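Second Life at the Bench

How one refurbishing plant is dividing its work between technicians and robots

At the Serkamham refurbishing plant, retired office computers arrive by the pallet, 3000 in a typical month. Each one must be opened, sorted and stripped of any part worth reusing. Until last January, this was done entirely by hand.

The plant now operates a robotic cell, known internally as Zoltis, for the most repetitive stages of disassembly. A tower is laid on its side with the panel removed, and reusable parts are kept in a gray 3D-printed fixture beside it. Drive carriers, with their blue plastic latches, are among the parts the gripper handles. 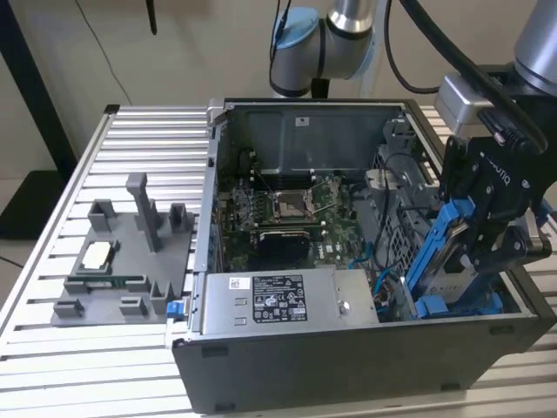

What the Technicians Do Now

No positions were eliminated when the cell was introduced, according to plant manager Kathleen Ó Dubhghaill. Job descriptions, however, were rewritten. Technicians who once spent full shifts removing drives now prepare cases, test recovered parts and decide which machines can be returned to service.

"The hands-on knowledge did not lose its value," Ó Dubhghaill said. "We had to write it down for the first time."

Much of that writing fell to Nabila Zaki, a senior technician. Cables remain the hardest problem — they rarely lie the same way in two machines, and a gripper must reach past them without pulling a connector loose.
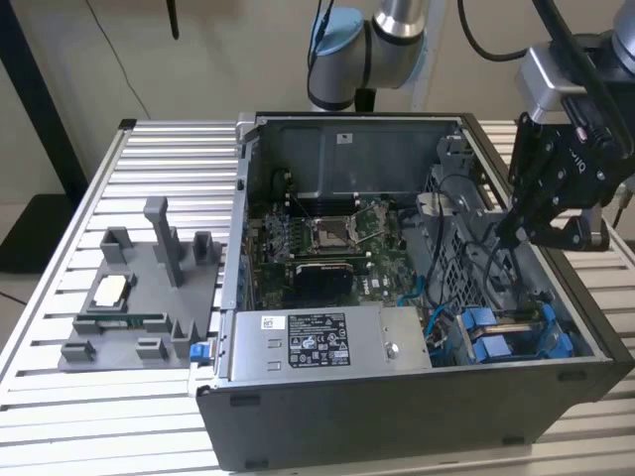

Staff members complete a training course before supervising the cell, and each may stop it at any time. Zaki reports less wrist strain among her colleagues, but also longer periods of watching, which some find more tiring than the old routine. Management has responded by rotating assignments within each shift. A similar cell is planned for the company's Sketthorpe site, where technicians have asked to take part in the layout before any equipment is ordered.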